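Equipment planning for the Odthorpe packing line
Speaker notes, Aug 23, 2026

Slide 1. Start with the request. Odthorpe wants one packing cell working by December. They pack mixed snack boxes by hand at the moment. Say early that the quote from Jidodura covers the arm and controller only. Fingers, pads, guarding and training are separate lines.

Slide 2. Two quotes. Jidodura is 738 a month on a lease with a term of 3 years. Carretero is 1057 a month, same term, servicing included. Don't read out the table, people have the handout. Pause for questions on servicing, there are always some.

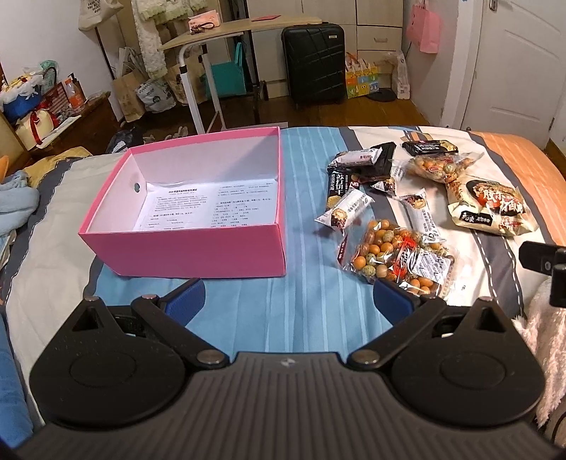 Slide 3. Grippers are where budgets go wrong. Buyers price the arm with care and then put down a single figure for "end tooling". Go through the items with the room and ask which ones they would quote for first. The bags of coated peanuts are clear film and the nuts inside are round, so ask the supplier for a trial on those before agreeing a price. The wrapped bars are a different job, and the big bag of bread rolls is different again. Then there is the open pink box, with a printed sheet lying flat in the bottom. If paper has to go in as well, put it in the specification now. Adding it later means a second quote.

Slide 4. Spares. Pads are a wearing part. Jonau sells them in packs of 40 and we have put one pack in the first year. Keep it under consumables, otherwise finance will ask for it to be written down with the arm.

Slide 5. What we need from Odthorpe: the full product list, samples of each wrapper, and the floor plan with power points marked. Trial dates can't be booked until the samples arrive. Leave this slide up during questions.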